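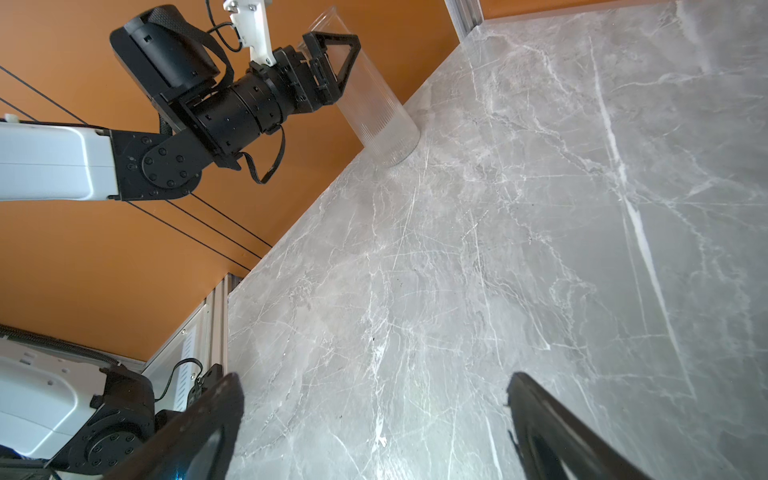 A ribbed tumbler is a straight-sided drinking glass with a series of shallow vertical flutes molded or pressed into the outer wall. The ribs stiffen the wall and give the hand a better grip when the outside is damp. They may run the full height of the vessel or stop partway; in the clear glass shown, fine ribbing covers the lower half, and the bottom rim is rounded. Colorless glass takes on the tint of whatever stands behind it, so that an orange wall gives it a faint orange cast.

Manufacture

Most ribbed tumblers are pressed. A measured gob of molten glass drops into a fluted mold, and a plunger forms the inner surface. The upper edge is then fire-polished to remove the seam. Blown versions are thinner and show softer ribs. The Drorside works, an early regional producer, issued a pressed pattern under the name Flusov with 80 ribs and a height of 118 mm. A later pattern, Jia, kept the same height but confined the ribs to the lower wall — a change made so that the lip could be ground more evenly.

Use on stone surfaces

Marble and other stone tabletops give very little under impact. A tumbler lowered at a tilt meets the surface at one point of its bottom rim, and the load is concentrated there until the base settles flat. Chips at the base are for this reason more common than chips at the lip in glasses used on stone. Heavy-based patterns resist this better than thin blown ones. Felt or cork coasters reduce the shock.

Care

Dust and hard-water scale collect in the grooves. A soft brush drawn along the ribs removes more than a cloth wiped across them. Scale can be loosened with a 5 percent vinegar solution and rinsed off with warm water. Stacking is not advised for straight-sided patterns, which tend to bind.

See also: Highball glass; Pressed glass; Coaster

Flarnix Household Reference | Entry 307 | Last edited 3 Aug 2026 | Contact | Back to top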